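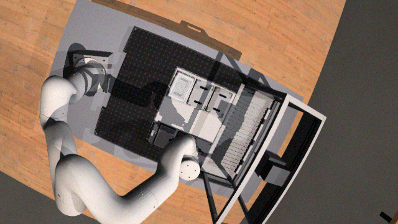
Do you need to sand floorboards before you re-oil them? Usually a good wash and a light rub with a fine pad will do, unless there's old varnish on there.

Print this message | E-mail this message

Hi all,

Raimonds Lapiņa wrote in March:
> We've got 79 boards to do upstairs and I'm dreading it.
> The hire shop wants me to take the big drum sander.
> Has anyone got away without?

I did, Raimonds! Our back bedroom hadn't been touched for years and I only washed it, let it dry overnight and went over the grey bits by hand. Then 3 thin coats of oil, wiped off properly each time - I left a puddle by the door on the first coat and it's still tacky if you kneel there in socks. I used the Borlow oil (the matt one). The Ferkine smelled nicer but went quite yellow on our pine.
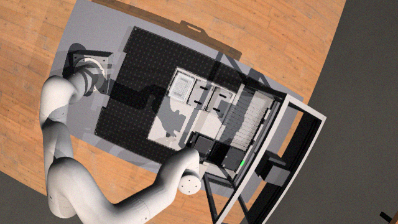
Light orange-brown planks with small darker knots, beneath a grey tabletop.

Knots drink less than the rest, so wipe those first. And do shut the cat out.

Has anybody tried filling gaps with slivers instead of string? Mine are wide enough to lose a pencil down.

Ximena Rosales

Comments

Tae-yang Yoon: Slivers every time. String worked loose in our hall by the second winter.

Miroslava Dovhaniuk: Please dry your oily rags flat outdoors, they can catch fire in a heap!

Raimonds Lapiņa: Thanks, washing it is. Sander cancelled.

Contact the list | Copyright Prolmont Old House List | Back to top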